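**To:** Ailsa Farquharson, Sturnberg small grants
**From:** Indira Naidu, Plasness Local History Group
**Re:** Oral history recordings, progress to August

Ailsa – you asked for two pages and no adjectives. I've managed the first.

## Interviews

We promised you 17 interviews by the end of the grant and have finished all but 2. One of the missing pair is a retired ferry engineer who has agreed to talk and then gone fishing, twice. The other wants to see the questions first, has seen them, and has sent back better ones. We're using hers.

Nayara Furtado did most of the recording. The best material came after she said "I think that's everything" and left the machine running, with permission. We now plan for an extra half hour per visit and a second slice of cake.

## Transcripts

Slower than planned. The software we budgeted for can't cope with the local accent and turned "the herring sheds" into "the hearing said" on every page. Ivone Pimentel is correcting the lot by hand. She has 290 pages behind her and would like it noted that people say "you know" more than they think. We've agreed to take most of those out.

## Storage

The tapes and signed consent forms need to live somewhere that locks. We looked at a fireproof safe, then at the price of a fireproof safe, and settled on cabinet space in the back room. Digital copies go to the Prirholm library, so a bad day at our end wouldn't lose everything.

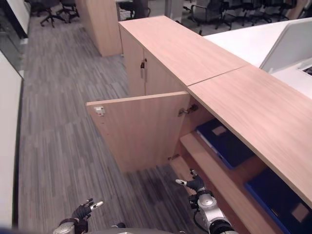 ## Money

We're $100 over on travel, all of it ferry fares, and under on printing, as we haven't printed anything. Please may we move the difference across? Aparecida Seixas has the receipts and will send them with the next claim, in date order, a first for this group.

## What's left

- Record the last two interviews (weather and fish permitting)
- Finish correcting the transcripts
- Choose clips for the listening evening in Prirholm
- Ask everyone again whether they're happy to be quoted, especially the man who talked about his brother's boat

I expect to send you the final report in November. If the engineer still isn't back by then, we'll submit without him and post you the recording when we get it.

Indira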